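3.2 Surface materials and preparation

The four board types were chosen to cover the range of pale, matte finishes found in low-cost exhibition fit-outs. Two were supplied by Vondari and two by Katene. None had a gloss coat. The boards were stored flat in the dark before testing, and were handled only at the corners. Each was fixed to a vertical frame with its long side level, so that the centre of the board stood at the eye height of a seated adult.

A plain white board is seldom seen as plain. Small differences in texture, past handling and the fall of light across it all change how bright a given patch looks, and readers judging pencil or pale ink against such a surface are judging against a ground that is itself uneven. Earlier work on legibility has mostly treated the ground as a single value. We follow Gál in treating it as a field of values, sampled at fixed points, and we report the spread as well as the mean.
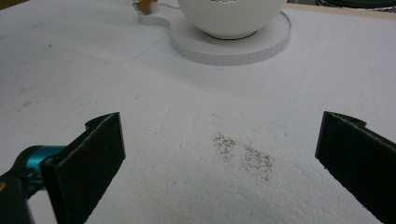

Figure 2. Pale matte surface under uneven light, with faint drawn lines, scuffs and small grey smudges.

Line contrast was measured at 60 points on each board, laid out on a regular grid. At each point we took one reading on the line and one on the bare ground beside it. The ratio of the two was used in all later steps. Points falling on a visible mark were kept in the set. Removing them would have raised the mean contrast on the older boards and hidden the effect we wished to study. The meter was a Soltunell hand unit, zeroed against its own reference tile before each board and again after the last reading. Drift between the two zeroes was small and no correction was applied.

Lighting came from a single side source with a diffuser. The source was placed so that brightness fell away across the board, as it does in most rooms lit by one window. A second, even condition was set up with a matched pair of lamps, one on each side. Room lights were off in both cases -- the blinds were drawn as well, after early trials showed a shift in the readings when cloud cover changed.

3.3 Reading task

Readers were recruited through the Idus reading panel. A total of 47 people took part, all with normal or corrected vision. Each was asked to trace the path of a drawn line with a finger held just off the surface and to say when the line could no longer be followed. The point named was recorded to the nearest grid square. Lines were drawn in grey or pale blue, at two widths, and no reader saw the same line twice.

After trials with a false start were dropped, 1,061 traces remained. A false start was counted where the reader began from the wrong end or asked for the instructions to be repeated. Dropped trials were spread evenly over the two lighting conditions and were not replaced.

3.4 Analysis

Traces were scored as the share of the line length followed before the reader stopped. Scores were fitted with a mixed model, with reader and board as random terms and with lighting, line colour and line width as fixed terms. Local contrast at the stopping point was entered as a separate predictor. Where the stopping point lay between two grid points, the nearer one was used. The model was first fitted without the local term, so that any gain from including it could be tested directly.

All scoring was done by Andor Gál, who had not been present at the reading sessions and did not know which lighting condition applied to a given trace. The coding rules were fixed on 3rd February and were not changed after that date.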